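Villier Publishes Plain-Language Guide to Safe Robot Work on Computer Repair Benches

ZETULCOMBE, July: Villier is pleased to share its new good-practice guide for shops that use robot arms to open up, service and take apart desktop computers and workstations. The guide is free to anyone who wants it, and we hope a great many of you do!

It grew out of long talks with bench technicians at Trevik and Derkach, who were kind enough to read every draft (there were 13) and to tell us plainly where we had it wrong. The finished text runs to 31 pages and covers grip force, static grounding, power checks and when a person should step in. 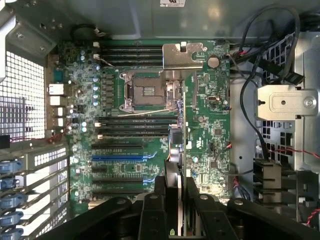 The chapter on processor sockets is the longest, and we make no apology for that. The contacts in an open socket bend very easily, so the guide asks that no gripper pass over one at full speed, and that loose wires be mapped before any arm goes inside a case. It also sets 3 stop points where the arm must wait for a technician's go-ahead.

"We wanted something a new hire could read over lunch and put to use that same afternoon," said Anselmo Amaral, who led the writing at Villier. "If your shop does things differently, please write and tell us why. We would love to hear it."

Printed copies may be picked up at the Villier front desk in Zetulcombe. Comments are welcome through the end of July.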